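Budgeting for a second two-arm station
Speaker notes, Ayman Geagea, Lendarberg
4 min read

Slide 1. Say good morning. Tell them I will talk about money first and the arms after, and questions can come at any time.

Slide 2. What we asked for last December. The request had one line, "robot station", and one price. This was my mistake. Finance could not see what is inside, so they cut it like any other line.

Slide 3. The new request has 12 lines. Read only the big ones: arms, grippers, computer, tables, spare cables, training days. Pause here. People always look for the gripper fingers. They are under consumables and we plan 40 pairs for the year.

Slide 4. Two quotes, Caltico and Steinbach. Caltico is cheaper to buy. Steinbach includes the service visits. Do not say which one I prefer before slide 6.

Slide 5. Hours. We planned 912 hours of operation for the year. Explain that setup time is inside this number, also the time for changing objects on the table.

Slide 6. My proposal: sign for one station now, wait seven months, then decide on the next one for Gundummont. Ask who will own the maintenance line. If there is no answer, write it on the board and continue.

Recent items
Spare parts list, how we keep it short
Leasing or buying: notes from Gundummont
Questions to ask before a service contract

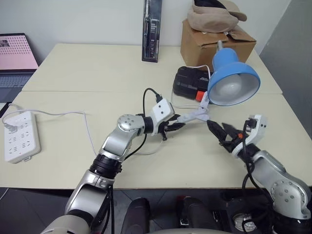
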